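Ticket: Intermittent loss of internet on Prurnus mesh, all wireless clients
Status: Resolved
Priority: Normal
Opened: 29 March 2026
Site: Jin office, ground floor
Equipment: Prurnus main router, Skiritz satellite nodes, Mamex modem

Reported problem

Wireless clients lose internet access for a short time, recover without any action, and lose it again. Laptops show a full signal and "Connected, no internet" during the outage. Phones switch to mobile data. The wired printer is not affected. Started after the weekend power cut. The reporter has already restarted the main router twice and moved one laptop closer to a node. No change.

Environment

Main router is in the hall cupboard, connected to LAN port 1 on the Mamex modem. The modem is meant to be in bridge mode. There are 12 Skiritz nodes on the system, all on wireless backhaul except the two in the hall. One SSID for both bands. Address range on the router is 192.168.1.100 to 192.168.1.220. Router address is 192.168.1.1. Printer has a static address outside the range.

Firmware on the router and nodes matches. Modem firmware not recorded at the last visit.

Step 1: Check signal at the weak spots

The reporter named two places where it is worst, the side room and the desk area. Signal was measured at both with a laptop on the work surface.

Side room, on the table next to the appliance: -58 dBm on 5 GHz, -49 dBm on 2.4 GHz. Both are fine. Metal cabinets can cause reflections, so the reading was repeated at the far end of the table. Two dB difference, ignored.

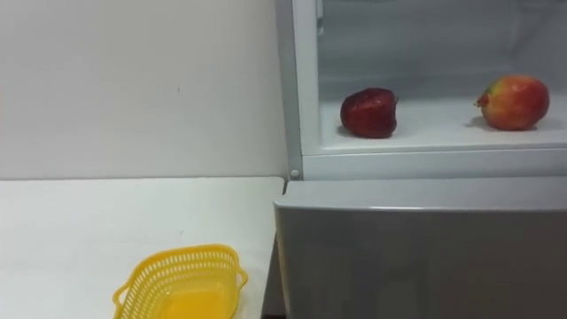

Step 2: Check whether the drop is tied to roaming

Node steering was turned off and one laptop was locked to a single node by its BSSID. Ran a continuous ping to the router and another to an outside address.

Result: the ping to the outside address failed while the ping to 192.168.1.1 kept answering. Reply times from 192.168.1.1 changed at the moment of failure, from 3 ms to 9 ms. This was noted but not followed up until step 6. It should have been followed up here.

The laptop did not change node during the test. Roaming ruled out. Node steering turned back on.

Step 3: Channel interference

Scanned both bands. Neighboring networks on channels 1 and 11, nothing strong on 5 GHz. The router was using channel 52, which can be vacated when radar is detected. Moved to channel 36 and left it for an hour.

No improvement. The router log has no radar events before the change either. Channel left at 36.

Step 4: Desk area

Same measurement as in the side room, this time at the desk by the wall: -63 dBm on 5 GHz. Lower than the side room but enough for normal use. The speed test was normal between drops. A drop happened during the third test and the laptop showed the same "Connected, no internet" message with no loss of signal.

Adding another node here was suggested in the original request. Not recommended. Coverage is not the fault, and one more wireless hop would add delay.
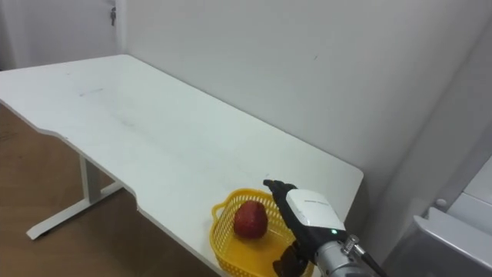 Step 5: Look for a pattern in the timing

Exported the client log from the router. It lists 174 address renewals for the period, far too many for the number of devices and the configured lease of 24 hours. Sorted by device, several laptops were asking for a new address over and over.

On the test laptop the lease details read:

Lease time: 594 seconds
DHCP server: 192.168.1.1
Default gateway: 192.168.1.1

The server address looks correct but the lease time does not. No setting on the Prurnus router gives a lease that short, and the minimum it accepts is one hour.

Step 6: Check for a second device on the same address

Cleared the ARP cache on the laptop and pinged 192.168.1.1. Noted the hardware address. Waited for the next drop, cleared the cache and pinged again. The hardware address had changed.

The first address belongs to the Prurnus router. The second has the prefix of the Mamex modem. Two devices are answering on 192.168.1.1, and both are giving out leases. This also explains the change in reply time seen in step 2.

Open question at this point was how the modem could be heard on the LAN side when it is connected only to the WAN port of the router. Traced the cables. There are two between the modem and the hall: port 1 to the router WAN port, which is correct, and port 3 to the small switch that feeds the two wired nodes. The second cable is unlabeled. It had no visible effect while the modem was in bridge mode with ports 2 to 4 turned off.

Step 7: Check modem mode

Logged in to the modem from a laptop plugged directly into port 3. Mode: Router. DHCP server: on. Wi-Fi: off. The modem appears to have gone back to its default mode at the power cut. The event log on the modem only goes back to its last restart, so this can't be confirmed.

Outside access fails through the modem path since the account login is stored on the Prurnus router and not on the modem. A client that gets its lease from the modem, or learns the modem's hardware address for the gateway, has no internet until it learns the other one again. The printer works in both cases as it only needs local traffic.

Fix applied

1. Removed the cable between modem port 3 and the hall switch.
2. Set the modem back to bridge mode, saved, restarted. Checked that the setting held after a second restart with the power plug pulled.
3. Changed the router LAN address to 192.168.20.1 and the range to match, so that it can't collide with the modem default.
4. Changed the printer's static address to fit the new range and updated the print queue on the laptops.
5. Restarted the nodes one at a time, wired ones first.
6. Labeled the remaining modem cable at both ends.

Verification

Test laptop: lease 24 hours, server 192.168.20.1. Continuous ping to an outside address for 12 hours, no gap longer than one reply. ARP entry for the gateway unchanged during the whole run. Renewals in the router log are back to the expected level.

One laptop kept the old address after the change and had to be taken off the network and joined again. A saved manual DNS entry was the reason it still failed to load pages. Entry removed.

Remaining items

- Modem firmware is one release behind. The release notes do not mention bridge mode. Update planned for July together with the switch replacement.
- Node 7 reports a weaker backhaul than the others. It was like this before the fault. No action.
- Network sheet in the hall cupboard still shows the old address range. Replace the sheet at the next visit.

Closed. Reopen under the same ticket if the lease time on any client is found to be under 24 hours.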